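Waste sorting notebook, Borville workroom
Thursday, January 15, 2026 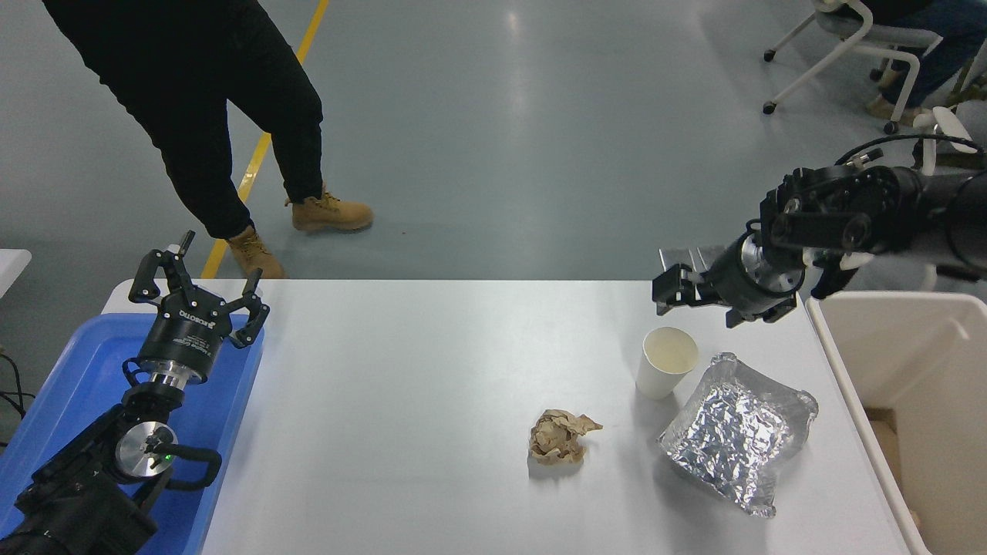

Table with brown paper, cup and foil. Beige bin at right.

Carrying on with the trash sort from December. Adi Jugah took the morning, I took over after lunch. Small mixed items only, the kind that come off desks and the coffee corner. Bottles and cans stay with Arif Yusof's batch and are written up in his book.

Wiped the table down before the first set. There was still tape residue on the near side from the old position marks. Scraped it with a plastic card, then alcohol. Light paper scraps were catching on it last month and it was throwing off the drop position.

Items in use:
Brown paper, balled by hand. Ball it hard and then let it open a little. If it sits overnight it opens up more, so squeeze again before use.
White paper cup, set upright. Cups from the Tandach case only. The Pronell ones have a softer rim and go oval after a few grips.
Aluminum foil, flattened, edges folded up. Keep the creases, don't smooth it out between sets.

Target is still 4,000 items for the whole job. We were at 486 at close yesterday and added 46 today, so 532. Slow, but the morning went mostly to cleaning and to arguing about the foil.

On the foil: Adi wants it under metal. Arif says anything with food on it goes to general waste, and the Nasution pickup sheet agrees with him as far as I can read it. The sheet says "clean foil" and gives no definition of clean. For now, foil off the roll counts as metal and anything from the lunch containers counts as general. Write which one it was in the margin. Sets from before today don't have that note and I don't see a way to recover it.

Cups are a similar mess. They look like paper, but the lined ones can't go in with the paper. We agreed to put all cups in their own class and stop guessing at the lining.

Bin: keep a bit of cardboard in the bottom. Foil bounces without it. Keep the bin close to the table edge on the right. Adi had it a hand's width further out for the first few sets and two paper balls ended up on the floor. Those are marked as misses in the log, leave them that way.

Spacing between items matters more than I expected. When the foil is pushed up against the cup, the cup tips as soon as the foil moves. Leave a gap wide enough for a fist. Touching items get their own session later, Adi is writing the list.

Used cups: throw out after the rim creases. We have 2 sleeves left and that is not enough for next week. Arif to order more, same Tandach size. Brown paper is fine, there is almost a full roll under the bench.

Please walk around the yellow line when a set is running and not across the corner by the table. The paper moves in the draft.

To do
- order cups (Arif)
- call Nasution about what counts as clean foil
- list for touching items (Adi)
- new blade for the tape scraper
- copy today's counts to the shared sheet, not done yet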